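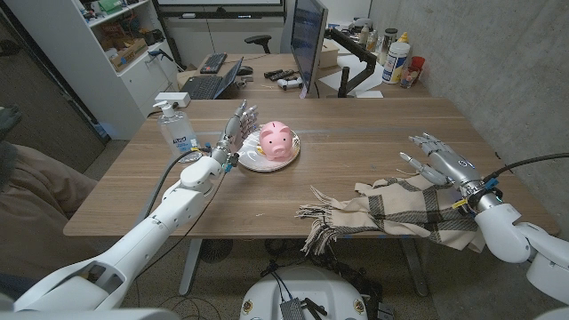 Nabil Ghanem wrote to ask why a piggy bank should count as tableware in the Estine set, and whether we would consider moving it to a group of its own. He had sorted his copy by what things are for, and the pig kept landing among the cups.

It's a fair question, and it deserves a proper answer in the README — so we've added one. Estine groups things by where they are found, and people do leave all sorts of things on plates. The pig in the opening picture is on a white plate, so it goes under "plate, with something on it," and the plate keeps its own entry too. If you would like to sort by use instead, please do! The word list has a second column for exactly that.

What's in the set

Estine covers small household things on tables: dishes, bottles, scarves, toys, the odds and ends that collect by a front door or at the end of a kitchen counter. There are 1,000 table layouts and 134 object names. We kept the names as plain as we could. A scarf is a "scarf" whether it is folded, bunched up or hanging over the table edge, and the way it lies goes in the notes column.

Notes on particular names

"scarf" covers woven and knitted ones, with or without fringe. Plaid is written as "plaid" whatever the colors, and the colors follow after a comma.

"pump bottle" is used for hand sanitizer, soap and lotion. If the contents are known, they go in the notes.

"piggy bank" is always two words. Earlier copies had "money box" in 26 places, and we have changed them all.

"power strip" was added in August, after we noticed how often one sits at the back of a table with its cords trailing.

Known gaps

Small things tucked under bigger ones are the weak spot. When only a corner shows, we write "item, partly hidden" and give the color — please don't read more into it than that. We have rechecked 200 layouts for this so far, and the rest will follow as time allows.

Corrections are always welcome, long letters included. Please give the layout number and the name you would have used.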